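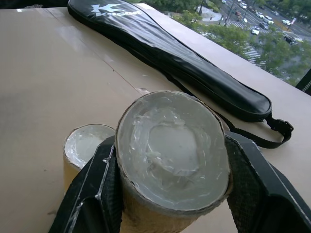 The man from Lougher came to buy my mother's house in October, and he wouldn't take his coat off. He stood in the kitchen with one hand on the worktop as if he were checking it for a pulse and told me that Brakano was going to be the next big place. I had lived in Brakano for most of my life and had never known it to be the next anything. I'd been clearing out since breakfast. By then I had reached the things that live at the back of every cupboard in the country, the black racket case with the white K on it, the strap and its plastic buckle trailing, a cardboard tube, a box of fuses, a sandwich toaster with one leg. He looked at all that and said I must have had a sporty family. We had not been a sporty family. My father bought the racket the week he gave up smoking and played twice.

"Lougher isn't like other buyers," the man said.

I asked in what way.

"We see the person first."

I had seen his car first. It was parked across next door's gate.

He had a folder with a picture of a lighthouse on the front, though Brakano is a good long way from the sea. Inside were three sheets of paper, and he laid them down one at a time, like a conjuror who has been told to slow down. The first said what the house was worth. The second said what Lougher would pay, a good deal less, and the third explained why the second was really the better number. It used the word "certainty" so often that I began to have doubts.

"What's this?" I said. "A goodwill payment of 1,000."

"That's our gift to you."

"It's taken off at the bottom."

He turned the sheet round and read it for himself. He read it for quite a while.

"That's the handling," he said.

My mother would have had him out by then. She once kept a man selling water softeners on the step through a hailstorm and then told him that our water was soft enough. I offered this one tea, partly because the kettle was the only thing not yet packed and partly because I wanted to hear how the rest of it went. He said he'd love one. He drank it standing up, in the coat.

He wanted to know if I'd heard about the railway. Everybody in Brakano has heard about the railway. It was coming when I was at school, a new line from Prirlow with a station behind the cattle market, and a woman came to assembly and showed us drawings of it. There were trees in the drawings and people with balloons. The cattle market closed to make room and the space is still there, with a fence round it, and in summer you can get a decent bag of blackberries off the fence.

"Two years," the man said. "Three at the outside."

"If it's coming in two years, why would I sell to you now?"

He put down his mug. I think he'd been asked before, because his face went soft and sorry, and he lowered his voice although there was only me.

"Because you might not want the disruption."

I went up to look at the back bedroom, as he had asked to see it. He tapped the walls. He opened the window and shut it, and said "Ah," and wrote something down. I asked what he had written and he said it was only a note to himself. Then he stood at the top of the stairs and asked if there had been any deaths in the property. I said one, in April, and that it was the reason we were both standing there. He had the grace to look at the carpet. He wrote that down as well.

On the way out he told me the offer was good until midnight. I asked what happened at midnight and he said it went back into the system. I pictured it going, the three sheets and the lighthouse, down some chute in Prirlow.

"I'd hate for you to lose it," he said.

I said I'd think about it, and he shook my hand with both of his.

My brother rang in the evening from Urkus, where he has a flat with a balcony and opinions about my life. He thought I should take it. He had looked Lougher up and they had five stars.

"Who gave them five stars?"

"People."

"People who'd sold to them?"

He said he didn't know, he hadn't gone into it, and did I always have to be like this. I said I probably did. He asked what else I'd found in the cupboards. I told him about the racket and he said he wanted it, so I asked what for, and he said he was thinking of taking it up.

At ten past twelve I was still awake, on the one chair left in the front room. The phone went. It was a message from Lougher, with my name spelt wrong, to say that as a valued customer I had been given an extension.

I got another every night that week. On the fifth the offer had gone up by 200, and there was a small drawing of a train.

I've had the boiler looked at. I put the chair back where she used to have it, by the window, and fetched the curtains down out of the car. The house next door sold in the new year to a couple from Prirlow who came, they told me over the wall, for the station. They asked if I knew when it opened. I said I'd heard two years.

Home Stories Older Stories About Subscribe

Contact the author | © 17 Aug 2026, all rights reserved | Back to top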